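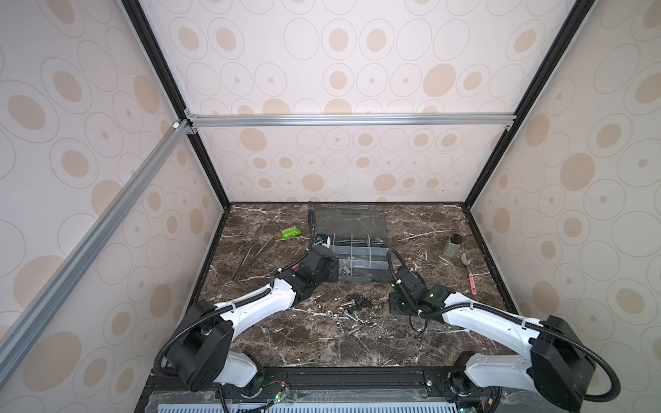
Sorting bench, two-arm cell, hardware and organizer out on the marble top. May, book 8.

Started at half past nine, later than I meant to, as I had the draft handling rules open on the other screen and kept going back to fiddle with the wording. I have been promising everyone a proper set of house rules for the two-arm bench since before the Carnon visit, and I would much sooner write them while the arms are in front of me than make them up at my desk and find they don't fit. So today's entry is mostly rules and only a little bit robot, and I apologise to whoever comes to this book looking for numbers.

The thing that set me off was the Bilteck checklist we inherited. It is a decent checklist, and I don't want to be rude about it, but it was written for one arm behind a door and it shows. It says "confirm the arm is in the rest position before loading". Which arm? And is the rest position for the left one still a rest position if the right one is reaching across the middle? I have been quietly reading it as "both arms, both at rest, and clear of each other", and Benton bench has been reading it as "the arm on the side you are loading". We have both been ticking the same box for months and meaning different things by it, which is just what a checklist is supposed to stop!

So, first rule, and I have written it out in full: both arms at rest and both drives held before a hand goes over the rail, whichever side you are loading from. Held at the cell switch, please. A paused program is still a program, and it will carry on from wherever it was if somebody leans on the wrong key.

Second rule, speed. Draft says up to 200 mm a second for any new task, on both arms, until it has been through a full set of supervised runs. I know this feels painfully slow when you are shifting one nut at a time (I timed my tea against it and the tea won), but small steel parts go a surprisingly long way when a gripper clips them, and a slow knock is much easier to understand afterwards than a fast one. The limit goes in the controller settings and gets written on the run sheet as well. I'd like the two compared at the start of every session, out loud if there are two of you.

Third, the shared middle. Anything lying between the grippers is within reach of both arms, and that is where I have been tipping the loose hardware, because it is handy. I am not going to forbid it, as half our tasks need it. What I want is for the task file to say which arm owns the middle at each step, and for the other one to stay back over its own side until ownership is passed across. Foley's version of this used a timer, and I never liked that. A timer tells you how long something ought to have taken. I would like a proper handover signal, and if it doesn't arrive, both arms stop and wait for a person.

Fourth, and this is the one I expect grumbling over: things on the bench that are not part of the task. Spoons, jars, packets, tweezers. I do it as much as anybody. We reset from one job to the next and the leftovers migrate to the edges. Some of them are there on purpose, because we want clutter, and that is fine, but then they should be on the run sheet as clutter. Glass I would like listed separately with a note of where it stands. If it's on the sheet it may stay, and if it isn't, it comes off before the drives go live.

Coffee here, and a long chat in the corridor that I won't write down.

Back at ten to twelve. Went over to the parts themselves, as the sorting rules need to say what a finished box is, and at present they don't. My wording is: one kind of part to a compartment, same finish, nothing resting across a divider. "Same finish" took me a while. A black nut and a bright nut may well be the same thread, and a person at home would quite possibly put them together, but if we leave it open then two people marking the same run will give it different marks, and we are back to the Bilteck box-ticking again.
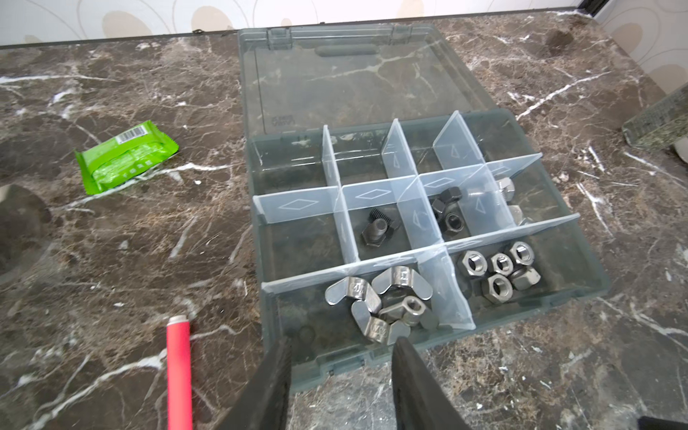 Donal Hanrahan reckons I have the finish rule the wrong way round, and that the sheet ought to ask for thread size first and treat colour as a second check, as colour is what the wrist camera finds easiest and we'd only be rewarding it for the easy bit. He would also like a line about empty compartments being allowed, so that nobody marks a run down for leaving gaps.

I agree with him on the gaps and have put it in. On thread size I am less sure. He's right in principle, but I can't tell two close sizes apart by eye myself, never mind in a wrist view, and I don't like writing a rule that the marker can't check without picking the parts out again. Compromise for now: size is set by what we put out at the start, written on the run sheet, and the marker works from that. We'll see if it lasts the week.

Also added, before I forget:

Fingers open and clear of the organizer before anyone reaches in to tidy it. If a gripper is holding something when you stop, open it from the panel, and don't tug.

Lid position to be noted at the start. Folded right back is the normal one. A half-open lid is a different task and needs its own sheet.

Cables to be looked at by eye before the first run, on both arms, including the loops hanging low near the rail. I had wanted a measured clearance here but can't settle on a figure I'd defend, so it stays as a look for the moment.

Logs kept for 168 hours on the cell machine, then moved to the store. Anything with a stop in it is kept for good, however silly the reason.

Review of the whole set after 1000 logged runs, or when someone shouts, whichever is sooner.

Still to do: print the draft and leave a copy by the cell with a pencil on a string. Ask Carnon if they'll let us see how they word their handover rule, as theirs is a good deal shorter than mine. Sort out who signs the run sheet when there is only one person in. I had a paragraph on that and crossed it out twice.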